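Stitching by hand: which thread for a torn canvas bag?

taras_p
Wednesday evening I tore the bottom seam of my Norkdale bag, 2 cm from the corner. The shop in Chornovol sells Pralivico polyester and also waxed linen. Which one would you choose? I never sewed canvas before. 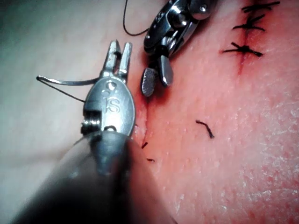
Loop of dark suture thread, practice pad

Melquiades Salinas
Polyester, and double it. I repaired a tent in August with linen and the colour went grey very fast. Use a saddle stitch, two needles, one thread.

emeck_fan
I don't agree about linen. My father's saddle bag has linen from the year 2000 and it still holds. But you must wax it again every winter, and most people are too lazy for this.

Melquiades Salinas
Every winter! For a shopping bag I would not do it. Polyester costs 87 cents more for the spool and then you forget it.

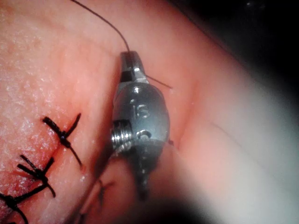
Thread in the closed jaws, short tail to the right

taras_p
Thank you both. How long should I leave the tail when I finish? Last time, on a cushion, I cut it too short and the knot opened in the wash.

emeck_fan
As long as your fingernail. Go back three holes first, then cut.

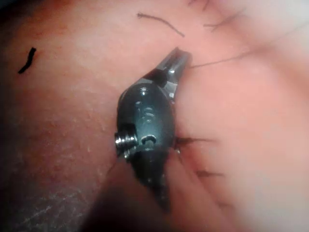 Melquiades Salinas
Three is too much for thick canvas, the holes become wide. I go back two. Please also check the other corner, on these bags both usually go in the same month.

taras_p
I checked, the other one is already loose. I will buy the polyester on my way home.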